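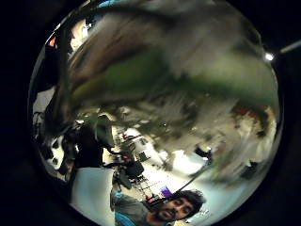

Head down, eyes on the hands.

Calloway Home Forum > Decorating > Flowers, real and otherwise

Taking a tied bunch apart: worth doing or leave it alone?

greyledge
Posted 17/03/2026
We are filling the shared room at work with flowers that don't need watering, and I have ended up as the person who asks questions on forums. There is one arrangement finished, with yellow blooms and white petals in a pale container, and it looks fine where it is. The next job is a tied bunch with a calla lily in it. It came with the stems wrapped together in dark green, long and stiff, with a tie just under the flower heads.

My plan was to cut the tie, strip the wrapping and start again in a glass vase. A colleague says the bunch was put together by someone who knew what they were doing and I will only make it worse. We have spent more time arguing over it than it would take to do. Has anyone here done this with artificial stems, and did you regret it?

Budget is 30 pounds for anything extra, so I don't want to ruin a decent bunch and have to buy another.

mossandtwine
Leave it alone. I took apart two bunches from Flostus last year and neither went back together the way it had been. The stems in those are often cut to different lengths and held up by the wrapping. Once it comes off, the short ones drop into the vase and you are left with the tall ones standing about on their own.

If you must change something, push a few extra stems in above the tie and leave the rest.

pebbledash
Disagree with the above. A wrapped bunch always looks like a wrapped bunch. It leans over in the vase and all the heads point the same way. I cut mine every time. Lay everything out on the table by type first, put the tallest in the middle and work outwards. It takes a quarter of an hour.

mossandtwine
A quarter of an hour if the stems are the right length, and often they aren't.

pebbledash
Then you tape the short ones to a bit of green garden cane. It isn't difficult.

greyledge
Thanks both. The bunch is lying on its side on the table, still tied. The white one is the calla lily, and the orange-red ones next to it are the part I'd like to keep together whatever happens. There are small white and cream bits and some papery leaves too, which I would happily lose.

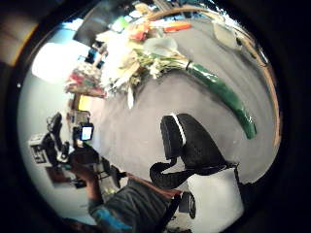 Re: Taking a bunch apart

hallwaytable
That's a long handle. I'd call it a hand-tied shape, the sort meant to be carried or laid down, and those don't sit well in most vases because the wrapped part takes up all the room. I am with pebbledash on this one. Cut it.

Before you do, measure the vase. If the neck is narrow you can put the whole handle in and let the neck do the work the tie was doing. If it is wide you will need something inside to hold the stems. What are you putting it in?

mossandtwine
I would still leave it, but I will admit the wrapping is very shiny and would show through clear glass. If the vase is pottery, nobody will see it and you can forget about it.

Also keep the papery leaves. They are doing more than you think. Take them out and you will have a lily and some orange flowers and a lot of gaps.

attic_stair
Agree about the leaves. I binned the filler from a Bilier bunch and had to go back for another packet of greenery the next day, which cost me more than the flowers.

greyledge
Right, leaves stay. The vase is clear glass, tall, with flat faces cut into the sides, so the wrapping would show. I have not got anything to put inside it yet. People have suggested pebbles, sand, clear gel beads and crumpled cellophane.

hallwaytable
Not gel beads with artificial stems. They need water and the wire inside the stems will rust. I have thrown away four good roses that way.

Pebbles are fine but put them in before the stems, a handful at a time, and tip the vase as you do it so they slide down the side. Dropping them straight in can crack the bottom.

pebbledash
Cellophane is cheap and looks better than it sounds. Scrunch it tightly, fill up to the halfway mark, and the stems will stay where you push them. From the other side of the room it passes for water. Close up it doesn't, so it depends where the vase is going.

Plostard sell a clear plastic grid that sits across the top. I have not had one myself.

attic_stair
I've had one. It was all right. It is made for round necks, so with flat sides you will have to trim it.

greyledge
I will try the cellophane. The other thing I wanted to ask about is mixing in stems from elsewhere. We have a fluffy pom-pom flower, pale blue-grey and white, and I can't decide whether it belongs with the lily or with the yellow ones that are already done. 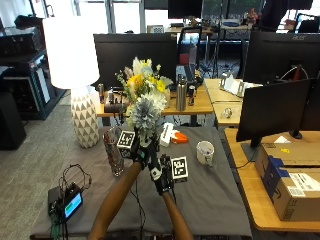
My own feeling is that it is too cold a colour to go next to orange, but on its own it looks a bit lost. My colleague would put it in the glass vase alone and stop there. The vase is tall and one stem might be enough, and it would leave the tied bunch as it is, which would keep mossandtwine happy.

mossandtwine
It would. One big head in a tall vase is a perfectly good answer. Bend the stem slightly near the bottom so it rests against the glass and doesn't swing round whenever someone walks past.

hallwaytable
I would put it with the yellow. Blue-grey and yellow go together well, and there's white in both. With orange-red I'd want at least one more of the same so it looks meant.

pebbledash
One stem in a vase in a work room will be knocked over inside a week. I have seen it happen with better vases than that one. You want weight at the bottom if you go that way, so forget the cellophane and use the pebbles.

How tall is it? A general rule is that the flower should stand half as high again as the vase. If it is shorter than that, the glass will look too big for it.

greyledge
I make the part of the stem that would show above the rim 16 centimetres. By your rule that is a bit short for the vase.

pebbledash
Then raise it on the pebbles. Another handful should do it.

attic_stair
Whichever you choose, steam the pom-pom first if it is flat on one side. Hold it over a kettle for a few seconds, well back from the spout, and fluff it with your fingers. Don't do that to the lily, as a lot of them are coated and the coating goes cloudy.

mossandtwine
A hairdryer on low does the same job with less risk.

attic_stair
It didn't on mine, but it may depend on the fibre.

greyledge
We have no hairdryer here, so kettle it is if it needs it. I'm going to try the pom-pom with the yellow ones first, since it only means pushing one stem in and pulling it out again. If that looks wrong it goes in the glass with pebbles. The tied bunch can wait until I have some cane and tape in, and I'll put up a photo when it's done.

hallwaytable
Sharp wire cutters for the stems when you get to it. Kitchen scissors will be ruined by the second one.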